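The Desk Clear-Out, in Pictures

Gallery - June

Every year I tell myself I will deal with the small electronics, and every year the small electronics win. They live in drawers, in a shoe cabinet, and in a tote bag from a trade fair I did not enjoy. This June I put the whole collection on the table one thing at a time and made a decision about each. It took a Sunday and most of the following evenings.

The table got treated nicely for the occasion. I moved the lamp, wiped it down twice, and found a coaster I had reported missing to the rest of the household in fairly strong terms. Apologies have been made.

The mouse box

First up, an aigo mouse box in white and orange-red, with a dark gray mouse printed on the top so you know what you're getting into. I have a policy of keeping boxes in case I need to return things. I have never returned a thing. The lid has a slight crease near the front edge, and I have decided to call that character.

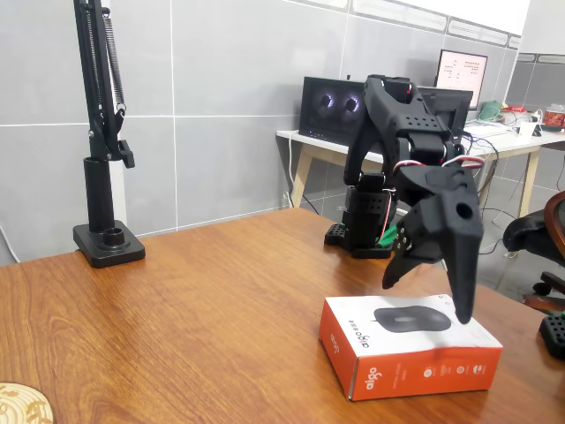 A word about the table

People who come over ask about the table before they ask about me. It came from Haltden, a secondhand furniture place that has since turned into a place that sells smoothies, and I paid 330 for it, delivery included, which meant two men and a great deal of sighing on the stairs. The grain is lovely and the shine is unforgiving. Put a cup down without thinking and you will be reading about it for years.

Amirhossein Kiani, who helped me carry out the old one, offered me 300 for it on the spot. I said no. He now mentions this whenever he visits, usually while leaning on it.

Same box, from overhead

Seen from straight above, the mouse on the lid is a good deal bigger than I had given it credit for, with its cable trailing off toward the edge like it has somewhere to be. The afternoon light was doing its thing on the wood. There is a small dark speck there too, and I went after it later with a fingernail and then with a damp cloth.

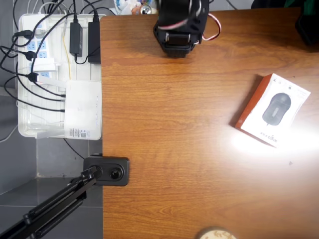
The keep pile had been growing all this time. My rule going in was that anything with a cord had to justify itself, and I'm sorry to report that most cords are very persuasive. A spare mouse is easy to defend. Mice die on weekday mornings, when the stores are shut and somebody is waiting on a spreadsheet. The Jirkness travel adapter was harder, given that I have not traveled anywhere that uses it, but it folds up in a satisfying way and I like to fold it.

The give-away pile did less well. Into it went the Suten desk fan (loud), the Suten desk fan's replacement (louder), and a Rey card reader for a kind of card I can no longer name. The card reader went to a neighbor who claims he can use it. I didn't ask any follow-up questions.

Final tally

13 chargers, of which I could match four to a living device. The rest are in a bag marked "chargers", so we are back where we started but with a label.

I did get one whole drawer empty. It stayed that way until Tuesday, when I put the batteries in it, then the tape, then the other tape. The boxes have been moved to the top of the wardrobe, flat ones at the bottom, and the mouse box is up there with them in case I ever do want to return it.

Next up is the hall closet, as soon as I can get the door to open all the way.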